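Kitchen > Coffee & Tea > Interviews

Filed under: Small Appliances, Buying Advice

Wakana Okabe Has Heard It All About Pod Machines

Wakana Okabe repaired coffee makers for 64 months at a shop called Canpolat before she started teaching people to fix their own. I went to see her with a Drellow brochure in my bag, the one that promises "barista pressure at the touch of a button." She read it twice.

"Pressure where?" she said. "At the pump, sure. By the time it gets to the coffee, I'd like to see a number."

I asked whether the new Drellow was at least better than the old one. She shrugged. "They moved the tank to the side. It has a nicer light. Inside it's the same valve I was replacing in April."

The brochure also claims the machine cleans itself. Okabe doesn't buy it. "It rinses itself. Scale doesn't care about a rinse. If you have hard water you still need to descale, and they put that on page 6 of the manual."
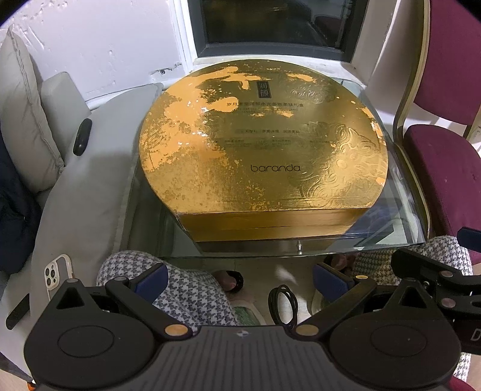 What she would buy

Not much, as I found out. She uses a Tirkus drip machine with one switch and a glass pot. "I paid for it once. Pods, you pay for every morning."

I pushed back a little. My sister loves her pod machine and has had it for five years. "Then she should keep it," Okabe said. "I'm talking about people who are told they need one."

And the three-year warranty? "Read what it leaves out. Seals, hoses, the pump if they decide it was your water. Ask them what's left."

I did ask Drellow. I got a link to the same brochure.

Related articles
Drip or Press: Which Makes Less Mess?
We Tried the Nutura Milk Frother
Descaling Without the Fancy Powder
Do Burr Grinders Earn Their Price?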